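Katlow Desk Sorting Set

README, version 2
Last updated: Nov 19, 2022

Summary

This set covers small-item sorting at an office desk. The activity is the filling and emptying of compartment trays next to ordinary desk work, with the desk left in its normal state. It was compiled for the Katlow project and is stored with the Orura packing set, which uses the same folder layout. The set holds 700 clips in 16 sessions.

Furniture and items

The desk is built from two joined sections with a pale wood-grain surface. The seam between the sections stays visible and is not masked. Trays are cardboard, open at the top, with thin cardboard partitions forming a grid of small rectangular compartments. Tray position is not fixed between sessions. Laptops, cables and small packages may be present on the desktop and are labeled as background unless they are handled. 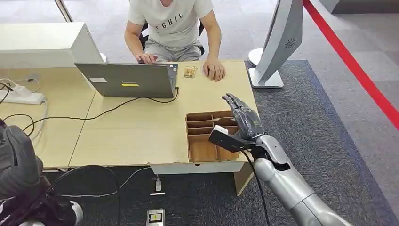

Fig. 1. Divider tray with empty compartments near the front edge of the desk; laptop in use on the far side.

Labels

Each clip has one activity label and one tray state label.

Activity: place, remove, move tray, clear desk, desk work, none
Tray state: empty, part filled, filled, not visible

Tray state is taken from the first image of the clip and is not updated. If a partition hides the bottom of a compartment, that compartment is skipped. Transparent packages get the label "package" whether or not the contents can be identified.

Views

Two view types are included, desk and side. Desk views show the work surface. Side views may show seating, windows and people with no part of the desktop in view. Side views are stored as recorded and can be rotated; rotate before running any person or text detector.

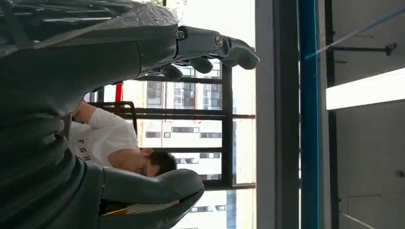 Fig. 2. Side view, stored unrotated. Seated-area background with window and chair frame.

Known issues

Tray state is missing for 6 clips in the Kan folder.
Printed text on clothing may be partly hidden and should not be used to match people across clips.
Black cables on the desktop are sometimes labeled as two objects where they loop.
Folder names that begin with "Prornano" come from an earlier naming scheme. The contents are valid.

Changes

Version 2: "clear desk" split from "remove". Label files from February replaced.
Version 1: first internal copy.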